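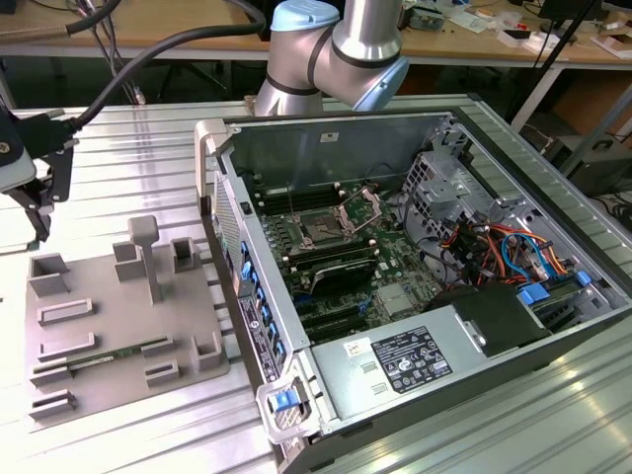 Can I get court alerts without giving Flemer my home address?
All it asks for is an email and a county, and you can change either one whenever you like.

Section 7: Setting up a case watch

A case watch lets you follow a criminal case from first filing to sentencing, and it's my favorite part of Flemer! Have the case number handy if you can – a defendant's last name will work too, but expect more results.

1. Sign in and open Watches.
2. Pick your county, then the court. Circuit and district courts are listed separately.
3. Type the case number exactly as the clerk wrote it, dashes included.

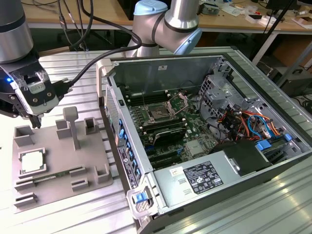

4. Choose what you want to hear about: new filings, hearing dates, unsealed search warrants, or all of it.
5. Press Save. Your first summary comes at 7 a.m.

Note: Sealed warrants won't show up at all until a judge opens them. Once that happens, the watch picks them up by itself, so leave it running. 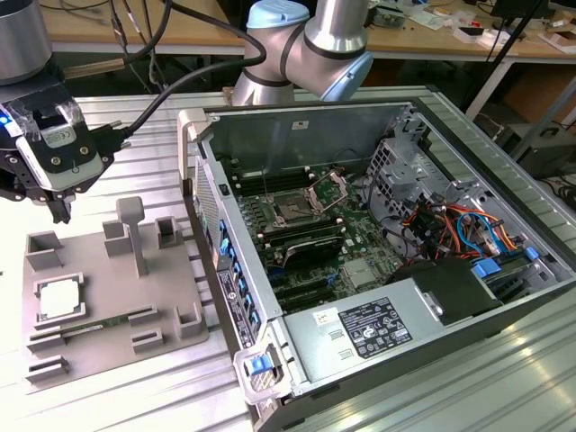

Two robot arms and an open computer tower.

Caution: A charge is only an accusation. Please read the full filing before you share anything, and check the name and birth year – two people in one county can easily have the same name.

6. To follow a case with several defendants, press Add Linked Case and repeat step 3 for each one. You can link up to 11.
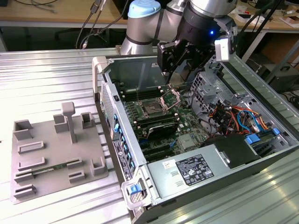 7. Give the group a name you'll recognize later, such as "Kemden Road burglary," and save again. Linked cases then arrive together in one summary, with the newest filing on top.

If a hearing moves, the old date stays in the list with a line through it.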